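Two-finger vs three-finger gripper on the bench sim
Forum: Simulation and Controllers
9 replies

hexkey_ned
Posted October 16, 2020

We are choosing between two grippers for a small bench arm: the Femness parallel unit with the slim fingers, and the three-finger Daditz. Before buying either I have been running both models in simulation. The jobs are pressing buttons on small control boxes and handling capped bottles in a rack.

Controller is the stock Belside position loop, no force feedback. 49 runs per gripper, same start pose, same targets. The Femness finished 47 and the Daditz finished 40. Most of the Daditz failures were at the rack.

My problem is the camera. From the overhead view the wrist hides whatever is under it when the arm works near the button boxes, so I can't check finger position by eye and have to go by the logged joint values.
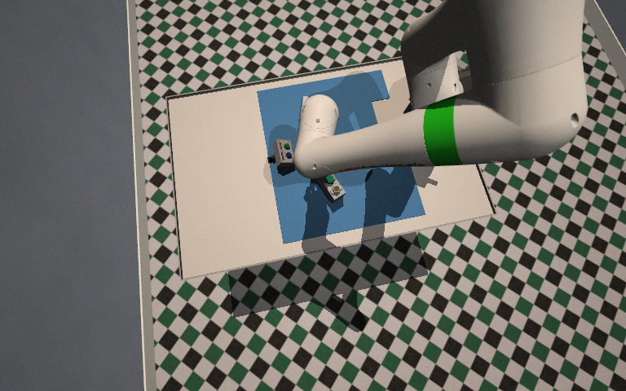

torquelimit
Move the camera before you compare anything. If you can't see the fingers at contact, all you have is what the controller says it did. I would put one low at the front of the table and a second on the wrist.

hexkey_ned
The logged values come from the physics engine, so they are exact. The camera is only for my own checking. Agreed that it won't be like that on the real arm.

plc_widow
Exact in the simulator, yes. On hardware you will have backlash and a calibration error on top. I ran a Femness for two years on a test bench and the finger tips needed shimming twice. Your margin between 47 and 40 may not survive that.

Also, what friction value are you using on the finger pads? The default in most model files is far too high. Bottles that stay put in the sim will slide on the bench.

hexkey_ned
Default, as supplied. I'll halve it and run the set again.

torquelimit
Disagree with plc_widow on the margin. The Daditz loses at the rack because three fingers need room on all sides, and that is geometry. Calibration won't change it. With bottles standing in a row you want something that goes down between them.

oddbearing
The row spacing can be changed though. We had racks made by Hamdan with wider gaps and a three-finger unit was fine in them. It also held better with the wrist tilted, which matters if you pour.

hexkey_ned
No pouring on this job and the rack is fixed. I have moved the camera back and lowered it. This is the Femness at the rack, fingers straight down next to the middle bottle. I can check the approach properly from this side.
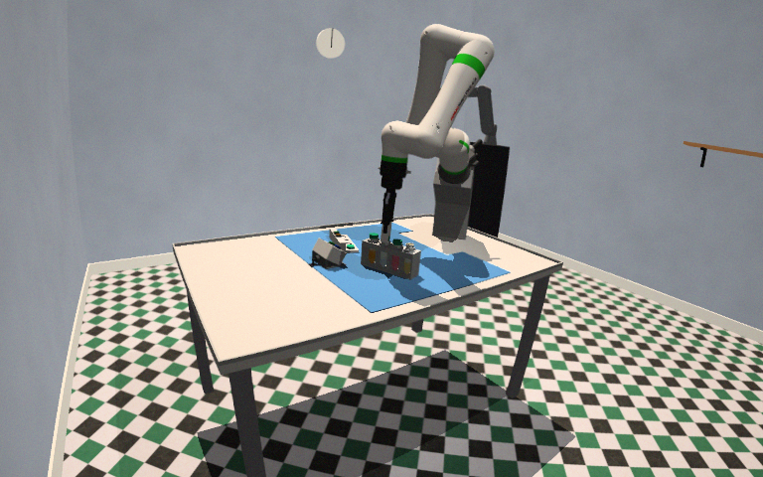
plc_widow
Does the stock loop cope with a finger touching the rack wall on the way down?

hexkey_ned
It keeps pushing until the position error trips the limit, then it stops and the run is logged as failed. Both of the Femness failures were that.

oddbearing
Then I'd fit force feedback before I spent money on either gripper. A wrist sensor would have caught both.

torquelimit
Or slow the last part of the descent and tighten the error limit. Costs nothing and you can test it tonight.

hexkey_ned
Trying the slower descent first, with the lower friction value. Will post both tables when the runs are done.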